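ドリンドモント事務所 端末更新に関する打合せ 議事録

時期:10月
開始:午後2時
場所:二階 小会議室
出席:ロンダ・ペナー(議長)、ヴァーノン・キャリア(総務)、ダミアン・サッター(情報機器担当)、ウペンド・モレル(経理)
オンライン参加:ハープリート・グレワル(メルニク営業所)
記録:キャリア

1.前回議事録の確認

サッターより、前回の記録に「再生品ノートの導入で合意」とあるのは言い過ぎであり、実際には「見積を取ることで合意」だったとの指摘。ペナー議長も同じ記憶とのこと。該当箇所を訂正のうえ承認した。
モレルより、訂正前の文面がすでに業者側へ転送されていないかとの質問。キャリアが送信済みフォルダを確認し、転送はしていないと回答。ただし電話で「前向きに検討中」とは伝えたとのことで、今後は検討段階の表現を業者に伝えないこととした。

2.再生品ノートパソコンの見積について

サッターより、カーキラ社から届いた見積の説明があった。対象は事務用の現行機をすべて置き換えるもので、型落ちの法人向け機種を整備し直したもの。メモリは4GB、OSは導入済み、ウイルス対策ソフトと文書作成ソフトが「無料で付属」とされている。

この「無料」について議論が長引いた。
モレルは、付属のウイルス対策は期間限定のライセンスであり、期限後の更新料がどこにも書かれていないと指摘。経理としては、翌年度に必ず発生する支出を無料と呼ぶ見積を、そのまま稟議に回すことはできないとの意見。
サッターは、更新料は一般的な水準に収まるはずだと説明したが、議長から「はず」では困るとの発言があり、書面で確認を取ることになった。

文書作成ソフトについても、正規のライセンスなのか、互換ソフトなのか、見積書の記載からは読み取れない。グレワルより、メルニクでは以前「オフィスパッケージ付き」と書かれた中古機を入れたところ、中身は互換ソフトの試用版で、表計算のマクロが動かず、月次の集計を手作業でやり直した月があったとの報告。議長は、製品名と版を見積書に明記してもらうまで比較の土俵に乗せないとした。

メモリ4GBの妥当性について。
サッターは、ブラウザと在庫管理だけなら足りると主張。グレワルは、在庫管理システム「ニヴィックス」を立ち上げたままビデオ会議に入ると、いま使っている機械でも画面が固まることがあり、それが4GBの機械であると述べた。サッターは、固まる原因がメモリとは限らず、回線や常駐ソフトの影響もあり得ると反論。いずれも計測した数字はなく、双方とも印象で話していることを互いに認めた。
議長より、印象のまま次回に持ち越しても同じ話になるので、実際に測ること、との指示。

8GBへの増設を前提にした見積も併せて取る。増設する場合、空きスロットがあるのか、既存のメモリを差し替えるのかで費用が変わるため、その点も明記してもらう。

3.電池の状態について

見積書には電池について「動作確認済み」とだけある。キャリアは、動作確認とは電源が入るという意味でしかないのではないかと質問。サッターもその可能性は否定できないとした。
外回りで使うのは一部の者であり、全台に新品の電池を求める必要はないという点では全員一致。ただし、持ち出し用として割り当てる分については、設計容量に対する現在の容量を業者に出してもらう。出せないという回答であれば、持ち出し用は別の業者から調達することも考える。
グレワルより、メルニクでは机に置いたまま使うので電池は劣化していても構わないが、膨らんでいるものは困る、との要望。

4.ニヴィックスの新しい版への対応

開発元からの案内によれば、次の版から古いOSでの動作保証がなくなる。案内文には「多くの環境で引き続きご利用いただけます」とも書かれている。モレルは、保証がないのに利用できるというのは、壊れても知らないという意味だろうと発言。これに異論は出なかった。
サッターは、現行機のうちどれが対象になるかの一覧をまだ作っていない。前回の宿題だったが、資産台帳の記載と実機が合わない箇所があり、照合が止まっているとのこと。台帳では使用中になっているのに見当たらない機械、台帳にないのに使われている機械の両方がある。
議長は、一覧がない状態で更新台数を決めるのは順序が逆であるとし、見積の前提となっている台数もいったん白紙に戻すとした。キャリアは業者への連絡が面倒になると難色を示したが、最終的に了承。

なお、新しい版の動作が「2倍速くなる」との宣伝文句について、何に比べて、どの処理が2倍なのかの説明がない。導入の理由としては使わないことにした。

5.試用機について

カーキラ社から試用機を借りる案が出た。貸出期間中の費用は不要だが、返却時の送料は当方負担。保証金として2000が必要との記載があるものの、通貨の単位が書かれていない。モレルが先方に確認する。
グレワルは、貸出用に選ばれる機械は状態のよいものに決まっており、それを試しても納品される機械のことは分からないと述べた。サッターもこれには同意したうえで、処理速度と画面の見え方を確かめる役には立つとした。

議長の整理により、試用の目的を次のとおり限定した。
・ニヴィックスとビデオ会議を同時に動かしたときのメモリ使用量を記録する
・倉庫の無線で接続が切れないかを確かめる
・現行のドッキング装置で外部画面に映るかを確かめる
外観の傷、電池の持ち、キーの打ち心地については、試用機の結果を全体の評価に使わない。

試用はモレルの席とメルニクの一席で行う。サッター本人は試さない。理由を問われたサッターは、自分が触ると不具合をその場で直してしまい記録に残らないためと答えた。

6.旧機の処分とデータ消去

キャリアより、旧機をカーキラ社に引き取ってもらえば処分費がかからないとの提案。
サッターは、引取そのものには賛成だが、消去証明書の書式を見てから判断したいとした。先方の案内には「専門の手順で完全に消去」とあるだけで、どの方式か、機械ごとの製造番号が証明書に載るのか、消去に失敗した場合に物理破壊するのかが分からない。
モレルからは、経理の機械には給与の情報が入っているため、社外に出す前に社内で一度消去すべきとの意見。二重の手間になるとの声もあったが、経理の分に限ってそのようにする。
グレワルは、メルニクに機械を消去できる者がいないため、記憶装置を外してドリンドモントへ送ることになるのかと質問。輸送中の紛失のほうがよほど心配だという意見が出て、サッターがメルニクへ出向く案と比較することになった。結論は持ち越し。

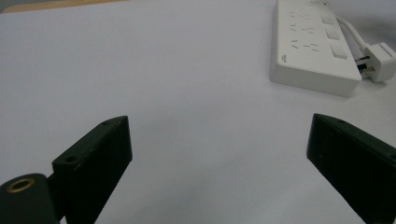
7.保証と修理の条件

見積書の保証欄には「安心の長期保証」とあるが、期間の数字が欄外の小さな注記にしか出てこない。しかもその注記では、電池、アダプター、液晶の輝度低下、キーボードの摩耗が対象から外れている。ペナー議長は、故障しそうな部分がほぼ外れているように読めると述べた。
修理の際に代わりの機械が出るかどうかは記載なし。キャリアは、電話では「ご相談ください」と言われたとのこと。前項までと同じく、電話での回答は判断材料に含めない。

予備機を自前で持つ案について、モレルは、保証料を払うより予備を2台置いたほうが安い可能性があるとして、試算を出すと申し出た。サッターからは、予備機は棚に置いたまま更新が当たらず、いざ使うときに半日つぶれることが多いとの指摘。予備を持つ場合は毎月起動して更新する担当を決めることを条件とする。担当者は決まらなかった。

8.その他

グレワルより、オンライン参加者の側で音声が途切れ、第3項の後半がほとんど聞こえていなかったとの申し出。キャリアが要点を読み上げ、内容に異議がないことを確認した。サッターは会議室の機械を再起動すれば直ると述べたが、議長から、前回も再起動して直らなかったとの発言。会議室の機械も台帳照合の対象に加える。

キャリアより、倉庫のラベル印刷機の紙詰まりが続いているとの報告。更新計画とは別件として扱う。

9.宿題

サッター:台帳と実機の照合を終え、OSの版とメモリ容量を入れた一覧を出す。見当たらない機械は「不明」と書き、推測で埋めない。
サッター:消去証明書の見本をカーキラ社から取り寄せる。
キャリア:見積の台数を白紙に戻す旨を文書で連絡し、8GBへの増設を含む場合と含まない場合の再見積を依頼する。ソフトの製品名と版、更新料、保証期間、代替機の有無を本文に記載してもらう。
モレル:保証金の通貨と返金の時期を確認する。予備機を置く場合の試算を作る。
グレワル:試用機が届くまでの間、メルニクで画面が固まった時刻と、そのとき開いていたソフトを書き留める。

次回の日程は、サッターの一覧が出てから議長が決める。一覧が出ない場合は開催しない。

閉会:午後4時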